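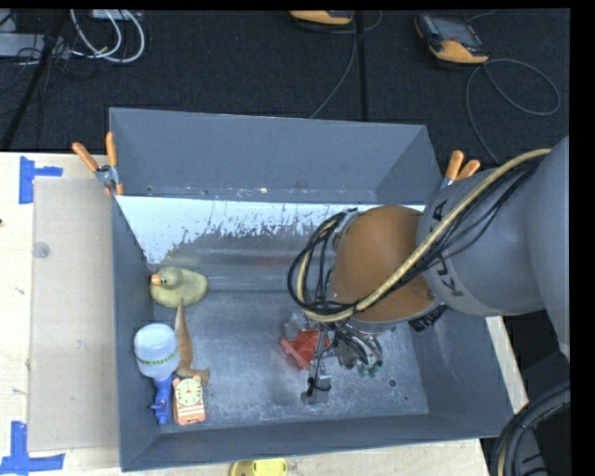 Label printer prints first page of a job, then drops off the network (solved, I think)

Posted December 11, 2018 by Wilmer Ticona
14 comments | 3 shares

Hello all, and thank you in advance for your patience, because I tend to write these up the way I'd tell them to a neighbor over the fence. I look after the mail room and the office machines at Bokero, and for the past couple of weeks our Dastton label printer has been driving everybody up the wall. You send it a batch of shipping labels, it prints the first one beautifully, and then the light goes amber and the computer says "printer offline." Turn it off and on again and you get one more label. With 80 labels to get out before the afternoon pickup, you can imagine the mood in the room!

What I tried first

New network cable. Same thing.

Different port on the wall. Same thing, although I did find out that the port behind the filing cabinet is dead, so there's a separate ticket for that now (787, if anyone at the help desk is reading).

Removed the printer from the computer and added it again. This worked for one whole morning and I was very pleased with myself. Then it came back after lunch.

Cleaned the print head and the roller with the little alcohol pens. It needed doing anyway, but the fault stayed put.

Swapped the label roll for a fresh one. We buy ours from Grollico, 440 to a roll, and they have always been good to us, so I felt a bit guilty for suspecting them. No change.

What Melati found

I finally called Melati Pattinasarany, who is a good deal sharper than I am with networks, and she asked me to print the settings page (hold the feed button until it blinks twice, then let go). She looked at the address on it and asked whether anything else in the building might be using the same one. I said surely not. Well, we unplugged the printer completely, she tried to reach that address from her desk, and something answered!

It was the old Jugah time clock by the back stairs. We stopped using it in January but it was still plugged in, still quietly ticking along, and it had been given the same fixed address years before the printer arrived. Whenever the clock spoke up on the network, the printer lost its place and gave up on the job.

The fix

1. Unplugged the time clock and put a note on it asking people to leave it that way.

2. Set the printer to get its address automatically, and Melati reserved one for it on the router so it won't wander.

3. Changed the printer port on both mail room computers to the new address.

4. Raised the wait time in the driver from its old setting to 2000 milliseconds. Melati doesn't think this part mattered, but I had already done it and I'm a little superstitious about changing it back.

We then ran the full afternoon batch without a single amber light. I'd like to leave the ticket open until the end of the week in case it sulks again. One small thing still puzzles me: the computer at the front counter shows two copies of the printer, one of them grayed out, and it won't let me delete the gray one. If anybody knows how to get rid of it, I'd be very grateful, and there is coffee in it for you if you're ever down our way.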